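The Birkeck Field Trauma Pouch

Hi, and welcome to the page for the pouch I get the most email about. I'm Jordan Bellamy, I run Stovasach out of a small unit in Graststead, and I've been sewing and packing kit for people who work near conflict zones for a good long while now: reporters, fixers, drivers, aid staff, the odd election monitor. The Birkeck is the one I'd send you out with if you only had room for one thing.

It's a tear-away medical pouch that sits on a belt or on the side of a vest. It comes off in one pull with either hand, opens flat like a book, and stays open. I tested a lot of pouches that flop shut the second you let go of them, and it drove me up the wall. The Birkeck has a stiff panel in each half so it just lies there on your knee or on the hood of a truck.

Empty weight is 406 grams. The zipper pulls are long cord loops you can grab with gloves on, and the outside is plain gray or tan. I don't do camouflage and I won't do it on request either (please stop asking!). Most of my customers really don't want to be mistaken for a soldier, and a camo pouch on a press vest is a bad idea at any checkpoint.

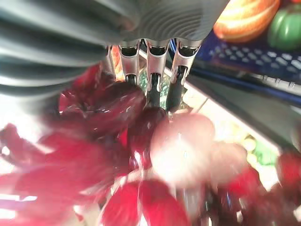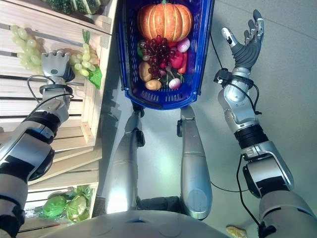

Inside you get a flat sleeve for chest seals, two elastic bays for pressure bandages, a bay for packing gauze, and a mesh pocket for shears, a marker and tape. The tourniquet goes on the outside under a single strap. I moved it there after the first batch – people kept writing to tell me they wanted it where a buddy could reach it too, and they were right.

You can order it empty or with the Cifuentes insert, a packed set that slides in and clips to the back panel. If you already have a medic or a training outfit that supplies your stuff, go empty and let them fill it. If you're starting from scratch, take the insert, and please take a course as well. A pouch full of things you've never opened isn't going to do much for you, and I'd much prefer you spent the money on training first and came back to me in August.

A few things people ask before they buy:

Will it fit my vest? It fits anything with standard webbing, three rows or more. For belts, it takes up to two inches wide.

Can I put a patch on it? Yes, there's a loop field on the front. It ships with a plain red cross-free MED tab, and you can pull that off if you'd like to keep a low profile.

Can I fly with it? The empty pouch, sure. With the insert, put it in checked baggage. The shears have been taken off more than one of my customers at security.

Is it waterproof? No. It'll shrug off rain for a while, but bag your gauze if you're going to be in and out of boats.

Do you do bulk orders for newsrooms? I do, from 16 pouches up. Tell me the color and whether you want inserts, and give me some 200 words on where your people are working so I can tell you if I'd pack it differently.

Repairs are free for as long as I'm doing this. Mail it back cleaned and emptied, with a note inside saying what broke, and I'll restitch it and send it home.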